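Unit 5: Evaluating a Wrist Camera and Gripper Kit
Course notes, Robot Systems for Small Shops
Instructor: Anneli Honkanen
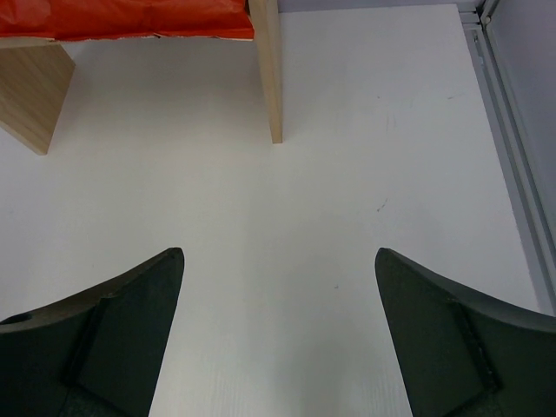 The kit for this unit is the Ruvier, a two-finger gripper sold with a small wrist camera, a mounting plate, a cable set and a license for the Iller control software. It is offered to shops and teaching labs that already own an arm and want to add picking without writing their own drivers. We are reviewing it the way a buyer would. By the end of the unit you should be able to say what the kit does, what it leaves to the buyer, and whether you would sign for it.

What comes in the package

The standard package has the gripper body, one pair of pointed fingers, the camera, the plate and the cables. The extended package adds a second pair of fingers with a flat tip. Our lab has the standard package only, so leave the flat fingers out of your report except where you discuss price.

The list price of the standard package is $784. A replacement pair of fingers is $93. The seller, Idula, quotes shipping separately, and the arm and the power supply are not included. Students in earlier terms often missed the power supply and turned in a cost table that was too low.

The camera view

The camera sits behind the fingers and looks out past them. With the gripper open, both fingertips stay in view at the bottom of the picture, and the gap between them shows the work surface. The software does not need the fingertips to be visible, but the person running the arm does. It is much easier to line up a pick when you can see the tips and the part together.

The drawback is that the fingers hide whatever is directly behind them. A small part lying close to one side can disappear from view as the arm comes down. The manual suggests a straight descent from above for this reason. Try an angled approach as well and write down what you lose.

Background matters too. A plain white tabletop gives good contrast with dark fingers and with most colored parts. It is poor for white or clear parts. Small scratches and pencil marks on the table may be picked up as objects if the detection setting is too high. Start at the default and raise it one step at a time.

Fixtures and soft material

The Idula sales sheet says the kit can work near shelves, boxes and loose sheets. Treat these as three separate claims. A wooden side panel has a straight edge and stays put, so the software can use it as a landmark. A creased sheet of paper or thin plastic is harder. Its edge is uneven, its shading changes with every fold, and it can move when the arm passes. In your report, give rigid and soft items their own sections and do not average the results.

Keep the rail at the side of the workspace in mind when you plan a path. The software has a setting called Min, which is the smallest distance allowed between the gripper and anything marked as fixed. It ships turned off. Turn it on before the first run and mark the rail as fixed.

Lab procedure

1. Check that the fingers are tight on the gripper body. Look at the gripping faces for scuffs and note them on the sheet.
2. Open the gripper fully and save one camera view of the work surface with nothing held.
3. Run the open and close cycle 3 times with no part.
4. Place a part between the fingers and run a straight pick.
5. Repeat with an angled approach.
6. Save the log under your group name and park the arm.

Stop the arm before you reach into the workspace, even to move a small part.

What to turn in

Write two to three pages addressed to a shop owner who has an arm but no gripper. Include a full cost table, your results for each approach, and a clear recommendation. If you recommend against buying, say what would have to change. The log counts as an appendix and is not part of the page limit.

Reading for next time: the Ruvier manual, chapters on mounting and finger replacement.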